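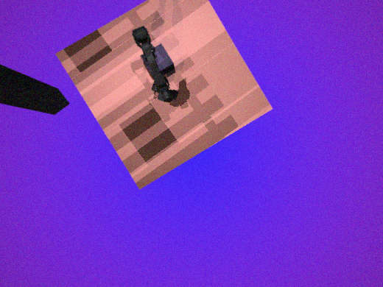 A photograph hung on a wall is seen against that wall, and the color of the wall changes the color of the print. Photographers who spend weeks on a print often give very little time to the surface behind it, and then find on opening night that the skin tones look green or the grays look warm. The effect is strongest when the background is saturated. Against a blue-violet ground, salmon pink and pale peach look warmer than they would against gray, and a brown can lean toward orange. If the ground itself shifts, from a stronger blue in one area to a redder purple near the borders, the same pink will not look quite the same from one side to the other. Painters have worked with this for a long time under the name simultaneous contrast. In this chapter it is treated as a practical matter for anyone who has to put framed photographs in a room.

Chapter 6 covers wall color, mats and frames, and the light that falls on all of them. Chapter 5 dealt with the order of the pictures and the spacing between them, and you should have a working floor plan before you go on. Hanging height and hardware come in Chapter 7.

6.1 Why galleries are white, and when they are not

Most rented exhibition spaces are painted white and will ask you to leave them white. White paint is cheap to touch up between shows, reflects a lot of light, and suits a wide range of work. It also has drawbacks. A very bright wall makes dark prints look darker, so detail in the shadows that was clear on your desk may close up. White paints also differ among themselves. Some are slightly blue and some slightly yellow, and a print with a paper-white border will show the difference at once.

Mid-gray walls are kinder to low-key work. Dark walls can be very effective for small prints, but they need more careful lighting and show every patch of filler. Strong colors should be tested before you commit to them. The test does not have to be elaborate. Paint a sheet of board with two coats, let it dry overnight, stand it where the wall will be, and pin a work print to it. Look at it by daylight if the room has windows, and again under the gallery lights.

The Overgaard rooms are used as a running case in this part of the book. Sandamali Navaratnam showed a series of river landscapes there in February, in two connected rooms. The first room was left white. The second, which had no windows, was painted a dull green that she had matched to the shaded water in one of the prints. On the test board the green looked right. On four walls it reflected onto itself and became much stronger, and the skies in the prints turned faintly pink. She had the room repainted with the same green mixed with gray, and the skies settled down. Her notes on the repainting are reprinted at the end of the chapter.

6.2 Mats and frames as a buffer

A mat puts a neutral band between the print and the wall. The wider the band, the less the wall affects the picture. Narrow mats do little in this respect, and a print mounted to the edge with no mat gets no protection at all. Chiến Ninh, whose night pictures of the Sedano freight yards are discussed in 6.5, uses no mats and prefers a thin black frame. He accepts that his prints will look different in each room, and makes a new set of small test prints for every venue.

6.3 Light

Ask the venue for the color temperature of its lamps before you choose a paint. If no one knows, find the lamp and read the marking on its base. Lamps of mixed age and type are common in smaller spaces, and a single odd lamp over one print is enough to spoil a row. Light also bounces. A polished red floor will send color up into the lower half of every frame, whatever you do with the walls.

Terms used in this chapter

Simultaneous contrast: the change in the appearance of a color caused by the color next to it.
Ground: any surface against which a picture is seen, including a wall, a mat or a page.
Work print: an uncorrected or inexpensive print made for testing.

Before you read on

Choose one of your own color prints and look at it on three sheets of paper: one white, one mid-gray, one strongly colored. Write down what happens to the lightest tone and to the most neutral one. Keep the notes for the exercise in 6.4.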